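Last updated: January
Reading time: 3 min

3. Storage habits and moisture around the bathroom basin

3.1 Background of the household survey

The second part of our study is about how people in small rental apartments use the space close to the bathroom basin. Earlier work in Clustitz looked mostly at the shower and the ceiling fan, and the basin received only a short remark. We think this is a gap. In our first interviews, tenants spoke often about swollen cabinet doors, a musty smell and towels that did not dry until the evening.

We sent a questionnaire to 256 households in two towns, Egan and Mostton, and received 110 complete answers. The questions covered the type of basin, the objects kept near it, and the time of day when the room is used most. A household was excluded if the bathroom had been renovated during the study period, as the tenants could not compare the same furniture over time.

The answers show a clear difference between basins fixed directly to the wall and basins placed on a cabinet. Tenants with a wall basin keep cleaning products on the floor or on the window sill, and they complain mainly about disorder. Tenants with a cabinet complain less about disorder, but they mention moisture more often. Several of them wrote that they open the cabinet only once a week, usually on Monday when they clean, and that they notice the smell at this moment.

3.2 Type of basin considered

In the remaining part of this section we use the word "vanity" for a closed cabinet that carries the basin on its top (Figure 3). This form was the most common one in Mostton, where many bathrooms were refurbished by the same housing company, Bruluvden. We do not separate the vanities by color or by price.
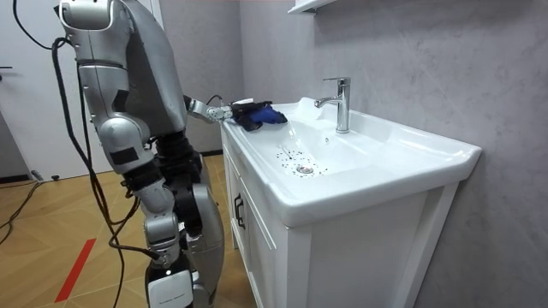

Figure 3. White vanity cabinet with a white ceramic basin set on top, in a small room.

A difficulty with this type is the joint between the basin and the cabinet top. Water that stays on the top after washing can move slowly under the edge of the basin, and the tenant does not see it. In the interviews, people who wiped the top every evening reported fewer problems with the doors. However, our sample is too small to say that wiping alone explains this result, and it is possible that the same people also ventilate the room more carefully.

The second difficulty is the content of the cabinet. Spare towels and paper products were named very often, although both take up moisture from the air. When we asked why these things are kept there, the usual answer was that the apartment has no other closet near the bathroom. We therefore do not consider it a question of knowledge. The tenants know that the place is not suitable, but they have no better one.

Elif Naz Gökçe repeated a part of the interviews in winter, with the same questions. The complaints about smell were weaker in this round, while the complaints about slow drying were stronger. We return to the effect of heating in Section 4, where the humidity readings are presented together with the ventilation habits of each household.

Contact | Copyright the authors | Back to top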